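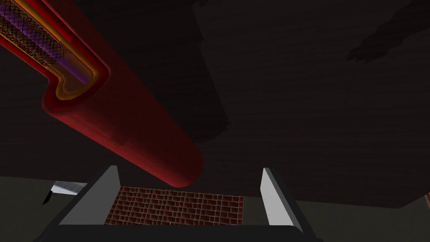 Sim view from behind the gripper, fingers open, red cylinder over the brick patch. Cutaway end at top left.

October, 7:40 a.m., before the phones start

Notebook rule, restated for whoever borrowed this last and wrote a grocery list on the inside cover: sim work goes in here too. It counts as work. Payroll agrees with me, so far.

Yesterday's build of the Rokari cell model loads without complaint. Gripper is the plain two-finger one, gray fingers, black housing. The cylinder still has its layers showing at one end (red wall, orange band, the dark layer, purple core, black mesh over the purple). I asked at Stundport whether we could get a version without the anatomy lesson and was told the cutaway comes with the part and costs us nothing. Fine. The mesh makes my eyes cross after an hour but the collision shape ignores it.

The brick texture on the patch is still brick. It was the first thing in the texture folder in the spring and it has outlived two managers. Leave it. Mihret uses the rows to judge how far the tip has drifted sideways and says she'll quit if I swap it for gray.

Runs, last night's batch:
100 attempts, start pose jittered, fingers fully open.
70 clean grasps.
30 not. Most of those look like the tip coming in too far left and touching a finger before the close command. A few are the solver having feelings.

Changed the approach so the gripper waits 33 ms longer before closing. No idea yet. Rerunning over lunch.

8:55

Mihret Adugna came by on her way to the line and watched four runs over my shoulder. She has been loading sleeves by hand at station two for longer than I've worked here, and she had the left-side problem diagnosed before I'd finished describing it. When she does it by hand she doesn't aim the tip at the middle. She aims a little past it and lets the sleeve roll back. I have spent nine days aiming at the middle, very precisely.

Put her offset in as a parameter. Named it mihret_offset. She wants it spelled right in the release notes and she wants to know what it pays.

That second question isn't really a joke, and I'm writing it down so I don't pretend later that it was. The plan as presented in the canteen has the cell taking over loading on station two and the loaders "moving to supervision." Supervision so far is a stool and a tablet. The tablet shows a green square. If the square goes orange you press a button and walk over to do by hand the exact thing you used to do by hand, only now with an audience of one machine holding its arm out of the way.

Jollero went through this with their packing cell, and two of their loaders work with us now. What they say, separately, is the same: the work got easier on the shoulders and harder on the day. Before, they talked across the bench. After, each one had a tablet facing a different wall. One of them took up crosswords, and was asked to stop because it looked bad on the tour.

So, notes for the layout meeting, where I have been given five minutes between parking and the new mugs:
- Both tablets on the same side of the cell. Cable run is longer. Buy the cable.
- Rotate the stool hourly. Whoever isn't on it does changeovers and inspection.
- Loaders get edit rights on the offsets. They're going to tell me the numbers anyway, and I type slower than they talk.
- Take "hands-free" off the slide. Hailu's slide, so Hailu can take it off.

12:50

Rerun finished. The wait made no difference that I can find. Took it out again.

With Mihret's offset the left-side touches are mostly gone from the log. Haven't gone through the remaining failures one at a time. At least one is the cylinder leaving through the floor, which I'm told won't happen on site.

Told her. She said "yes" and went back to her sleeves.

3:15 p.m.

Hailu asked whether the improvement could be described as "the system learning." I said the system had been told. He wrote something down, and it was longer than what I'd said.

To do:
Check friction on the finger pads, still the default value.
Ask Stundport for real tolerances on the sleeve diameter, third request.
Find out who decides the pay grade for the supervision job, and whether they've ever sat on the stool.
Book Mihret for two hours of sim time, on the clock, under engineering's cost code and not hers.
Return the good chair to station two before she notices it's in here. (She noticed.)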